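Home News Local Business Schools Events Contact

Local News | Shopping & Small Business

Dulport repair counter to stay open through April after lease deal

By Milagros Montes
February 11, 2023
3 min read

The repair counter at the old Plivanden market hall is staying put. For now, anyway. A short-term lease signed this week keeps the doors open through the end of April, and talks on a longer one are still going.

Word had been out since before the holidays that the counter would close. The hall's owner, Thammasiri Holdings, wanted the corner unit back for a food stall. Regulars were not happy. A petition by the register picked up 139 names, a good number of them from outside Dulport.

"I figured we'd get a dozen," said Nantana Thammasiri, who runs the hall for her family's company. "Then people started calling my house."

The counter takes in small household stuff - lamps, radios, toasters, sewing machines, the odd accordion. Drop it off, get a paper ticket, wait. Most jobs cost less than a new one would, and if it can't be fixed you pay nothing. Last year 112 items went back to their owners in working order, according to the ticket book. The rest were either past saving or never picked up.

Hsin-yi Man has worked the counter for 5 years, the last two of them alone. She said the new lease came with a rent increase but a smaller one than she feared.

"I can live with it. I can't live with moving again," Man said. "It took me a whole month to sort the screws last time."
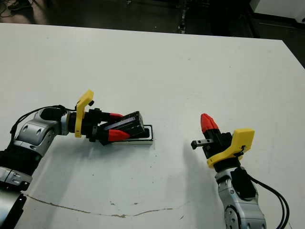

A black rectangular item held over a small tray on a white tabletop.

Fees go up a little too. A basic look-over is still free. Lamp rewiring and anything with a motor will cost more starting next month, prices to be posted at the counter. Man said she held off on raising them as long as she could, but parts are up, shipping is up, and the good solder is way up.

Hours stay the same, with a break at lunch. Saturday-type crowds have been hitting the counter on market mornings, so anyone with a big item is asked to come in the afternoon instead. No microwaves. No large TVs. She will look at a vacuum but only if you empty it first.

Customers waiting for pickups this week seemed relieved mostly. Chutima Jitpraphai was in for a kitchen radio that belonged to her father.

"It only gets two stations and he only liked one of them," she said. "The place at the mall told me to throw it out."

Not everybody is thrilled. A couple of the food vendors had been counting on the corner unit, which has the only sink on that side of the hall and gets the foot traffic from the bus stop. Thammasiri said a second spot near the loading door could be fitted with water by spring, but she would not put a date on it. Permits, she said. And a plumber who calls back.

The hall was built as a produce market and has been through a few lives since - a carpet outlet, a skating rink for one winter, then empty. The family bought it and brought the stalls back in. Parking is still the main complaint. The side lot floods when it rains hard and the city has yet to say who is responsable for the drain.

What happens after April is not settled. Both sides say they want a full-year lease. Man is asking for a cap on increases and a lock on the storage closet. Thammasiri said the closet is no problem.

Unclaimed items are a seperate matter. Anything left longer than the date on the ticket will be sold off at the front table later this month, cash only, to make room on the shelves. If you have a ticket in a drawer somewhere, now would be the time to dig it out. Lost tickets are fine if you can describe the item.

Filed under: Plivanden hall, small business, repairs, leases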